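4. Preparar la mesa y jugar la primera ronda

Esta sección supone que ya tiene instalado el programa Trullia Mesa en la computadora y que ha creado un usuario. Si todavía no lo hizo, vuelva a la sección 3. Las reglas completas de la subasta están en el anexo B y no se repiten.

4.1 Crear el torneo

1. Abra el menú Torneo y elija Nuevo.
2. Escriba el nombre del torneo. Se permiten letras, números y espacios. Los nombres con signos especiales, como Bălan, se aceptan desde la última versión, pero en las hojas impresas antiguas pueden salir con un cuadrado.
3. En el campo Modalidad seleccione Parejas. Las modalidades Equipos e Individual tienen su propio capítulo.
4. Indique el número de mesas y el número de manos por ronda. El programa propone tres manos. Este valor se puede cambiar hasta que se registra el primer resultado.
5. Pulse Guardar. Aparece el código del torneo, por ejemplo 901. Anótelo, se necesita en cada terminal.

Nota: el código no es una contraseña. Cualquier jugador que lo conoce puede ver la clasificación, pero solamente el director puede corregir un resultado.

4.2 Repartir con manos preparadas

El archivo de manos se prepara antes de la sesión. Puede generarlo con Trullia Mesa o importarlo del formato Jirkatia.

1. En la pestaña Manos pulse Generar o Importar.
2. Revise que cada mano tiene trece cartas por jugador. Si importa un archivo incompleto, la fila aparece en rojo y el botón Aceptar queda apagado.
3. Imprima las hojas de reparto. No las deje a la vista de los jugadores.
4. Coloque las cartas en los estuches según la hoja. Norte siempre va en el lado de la flecha.
5. Compruebe el vulnerable de cada estuche con la columna V de la hoja.

Precaución: no mezcle estuches de dos torneos. Si un estuche queda en la mesa equivocada y se juega, la mano se debe anular para esa mesa y el promedio lo asigna el director a mano (ver 6.2).

4.3 Registrar los resultados

Una persona de la mesa, normalmente Norte, escribe el resultado. Este debe ser confirmado por Este u Oeste.

1. En el terminal escriba el código del torneo y el número de mesa.
2. Elija el número de la mano. El terminal muestra las parejas que deben estar sentadas. Si no coinciden, no siga y llame al director.
3. Introduzca el contrato, el declarante y la carta de salida. La carta de salida es opcional, salvo en los torneos del club Midport, donde se pide siempre.
4. Introduzca las bazas ganadas. Para un contrato cumplido exacto pulse el signo igual.
5. Pase el terminal al contrario para confirmar.

El programa calcula la puntuación. Por ejemplo, tres sin triunfo cumplido en exacto, no vulnerable, da 400 puntos, y con una mayor vulnerabilidad el mismo contrato da 600. Un contrato multado en una baza, sin doblar y no vulnerable, da 50 puntos al contrario. Si ve cifras diferentes, lo más común es que el vulnerable esté mal puesto en la pestaña Manos. 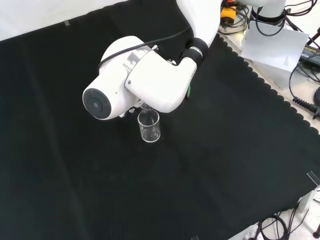 Figura 4-1. Brazo blanco sobre el paño negro, con un vaso de vidrio pequeño.

4.4 Corregir un error

1. El director entra en Torneo, luego en Resultados, y selecciona la mano.
2. Pulse Desbloquear. La mano queda marcada con un asterisco.
3. Escriba el resultado nuevo y el motivo. El motivo es obligatorio y tiene un mínimo de cinco letras.
4. Pulse Recalcular. La clasificación se actualiza en todos los terminales conectados.

Nota: mientras una mano está desbloqueada no se puede publicar la clasificación final. El mensaje "Pendiente" aparece en la barra inferior - pulse sobre él para ir directo a la mano.

4.5 Cambio de ronda

El reloj avisa dos minutos antes del final. Cuando suena el segundo aviso, los jugadores de Este-Oeste suben una mesa y los estuches bajan una mesa. En los movimientos con salto, el terminal muestra el texto SALTO y los jugadores suben dos mesas en lugar de una.

Si una mesa no ha terminado, el director puede detener el reloj con la tecla P. La pausa vale para todas las mesas a la vez, no existe pausa de una sola mesa.

Revisión de esta sección: Ecaterina Avram, mayo. La sección 5 trata la impresión de las clasificaciones.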